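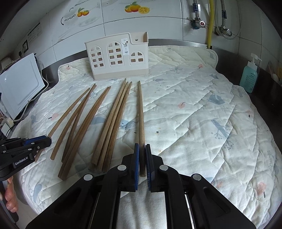
How long does it take until my order arrives?
We pack orders in our warehouse in Kilach on every working day. An order which comes in before noon normally leaves the house the same day. After this the carrier needs two to four days, and to the islands up to seven. In the weeks before big holidays please count with two days more.

Can I change my order after I have paid?
If it is not packed yet, we can change it. Please write to us with the order number in the subject line and tell us which item you want to add or to take out. When the status in your account says "Packed," the box is already closed and we can't open it again. In this case you can refuse nothing at the door, please, but send back the item in the normal way after you have received it.

What does the delivery cost?
The price depends on the weight and you see it in the cart before you pay. Letters and small items up to 900 grams go with the cheap rate. Everything above goes as a parcel. We don't have a minimum order.

I live close to Prudum. Is it possible to pick up by myself?
It is possible, and it is free. Choose "Pickup Prudum" in the last step of the checkout. The counter is at 337 Canal Street, entrance from the yard, the door with the green bell. Wait for the second e-mail (the first one only confirms your payment). We keep the box for seven days. If you need longer, call us and we will put a note on it.

Can another person pick up for me?
Yes, if this person shows the e-mail on the phone or on paper. We don't need a signed letter anymore.

My parcel arrived and something is broken. What should I do?
I am sorry for this. Please keep the box and the filling paper and send us two pictures, one of the damage and one of the outside of the box. Without the second picture the carrier does not accept our claim. You don't need to send the broken pieces back. We will send a new item or return the money, as you prefer. If the item is already sold out, only the money is possible.

How can I return something I don't like?
You have 30 days from the day of delivery. The item must be unused and clean, and it should be in its own packing if it had one. Print the return form from your account, or simply write your order number on a sheet of paper and put it in the box. The return cost is paid by the customer, except if we made a mistake. Knives must be wrapped in the cardboard sleeve. A person opens your box with their hands, please think of them.

When do I get my money back?
We check the returns two times a week. From our side the payment goes out on the day of the check, but some banks are slow and you see it only after a week. We always use the same way that you used for paying. A gift card goes back to a gift card.
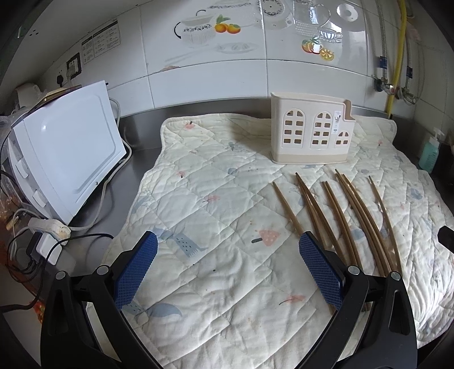
Ullo Housewares / Customer Care Team / Questions about products

Which things can go in the dishwasher?
Stoneware, glass and steel can go. Wood, bamboo and lacquer should be washed by hand with warm water and a soft sponge, and dried the same hour. For plastic items please look at the bottom, where the maker normally puts a sign. Enamel can go in, but the shine becomes less with the years, so at home I wash mine by hand.

My wooden board feels rough after the first washing. Is it a fault?
It is normal. The water lifts the small fibers of the wood. Let the board dry standing for one night, rub it lightly with fine sandpaper along the grain, and then give it a thin layer of food-safe oil. Wipe off what is too much after twenty minutes. Olive oil is not good for this, it becomes sticky and starts to smell.

There is white powder in my kettle. Can I still drink the water?
It is lime from your tap water and you can drink it. To remove it, fill the kettle half with water and half with white vinegar, let it boil, wait until it is cold and rinse it three times. Please don't use a metal brush inside.

Do you sharpen knives?
We sharpen only knives of the Kong series, and only if they were bought from us. Send them between the first and the last day of February or bring them to the counter in Prudum. For the rest of the year we don't have the grinder in the house. Bread knives we cannot do.

Is there a spare lid for the Kong pot?
There is, for the small and the middle size. The item number of the small lid is 1135. The middle one you find in the shop under "Parts." The big pot is not made anymore and the lids for it are finished.

The color of my bowl is different from the one on the website. Why?
The glaze comes a little different out of every firing, and screens are also different. If you need a set that fits well together, order all the bowls at once and write "same batch" in the comment field. We will look for it in the shelves. If you buy more of them one year later, we can't promise the same tone.

Do you send a printed catalog?
Not at the moment. The last one was printed for our old shop, and the prices in it are not valid.

I did not find my question. How do I reach you?
Use the contact form and choose the right topic, then it comes directly to the right desk. We answer in English, and for short questions the phone is faster in the morning than after lunch.

Last change of this page: 2021-02-16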